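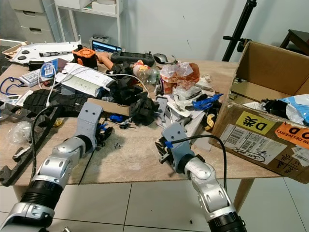

Last modified: 30 December 2022

The Finish on the Workshop Table

A wooden work surface fails slowly. The boards seldom break. What goes first is the thin layer on top of them, and how it goes depends on the finish that was chosen when the table was new. Most buyers spend time on the size of the top and the height of the legs, then accept whatever coating the maker offers. Over the life of the table the coating takes more of the owner's time than either.

Finishes for working tables fall into two broad groups. Film finishes, such as lacquer, varnish and most water-based coatings, cure into a continuous skin that sits on the wood. Penetrating finishes, mainly drying oils and blends of oil and hard wax, soak into the outer fibers and leave little or nothing above them. The difference matters most when the surface is damaged.

A film holds off water, solvent and grease well for as long as it is unbroken. Once a dropped tool cuts through it, moisture enters at the cut and travels sideways under the edge of the coating. The wood swells, the film lifts, and a mark the size of a fingernail becomes a gray patch. Spot repair is possible with lacquer, where fresh material dissolves slightly into the old. It works poorly with varnish and two-part coatings, which do not bond to themselves after full cure unless they are sanded first.

An oiled surface gives less protection on the first day. A ring of spilled coffee or thinner will show. The repair, though, consists of sanding the spot lightly, wiping on more oil and wiping off the excess. There is no edge to blend. Rags used for the job must be laid out flat outdoors to dry or kept under water in a lidded metal can, as drying oils give off heat and a crumpled rag can ignite.

Tretora, which builds school and trade tables in Tremness, changed its standard finish from varnish to hard wax oil in March. The company keeps a service log, and at the time of the change it held 1403 entries for varnished tops. Surface repairs made up 51 percent of them. The rest covered loose leg fixings, split edges and warped boards. Tretora has not yet published figures for the oiled tops, and a fair comparison will need several years of use.

The switch had costs. Varnish was sprayed in one booth and stacked the next morning. Oil goes on by pad in 2 coats, each needing time on a rack, and the racks took over floor space that had been used for packing. Tretora raised the price of its tables by 3 percent to cover the extra handling.
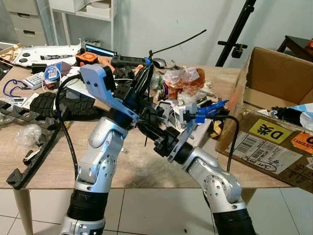 Steyn would have stayed with a film. In a written reply to questions for this article, the coatings supplier argued that oil only moves the labor from the factory to the customer, and that a shared table with no single owner will not be oiled on any schedule. A worn varnish still protects most of the top, the reply went on, whereas a neglected oil finish dries out everywhere at once. Steyn recommends a flexible water-based varnish, abraded and recoated before bare wood appears.

The objection is a reasonable one. Oil suits a table whose user notices when water stops beading and starts to darken the grain. On a heavily shared surface, a sacrificial cover may serve better than either finish. Hardboard is cheap and can be turned over, although its edges fray. Linoleum is quieter and kinder to dropped parts but softens under some solvents.

Color is a smaller question. Oil-based varnishes and linseed products turn light woods amber, and the change is stronger under boxes and trays that never move. Water-based films stay close to the original shade. Skisesico sells a hard wax oil with a little white pigment to offset the yellowing. It should be stirred often during use, because the pigment settles and the last boards coated will otherwise come out paler than the first.

Whatever the top receives, the underside should receive as well. A board sealed on one face takes up moisture through the other and cups. One thin coat below is usually enough, and it is best applied before the legs go on.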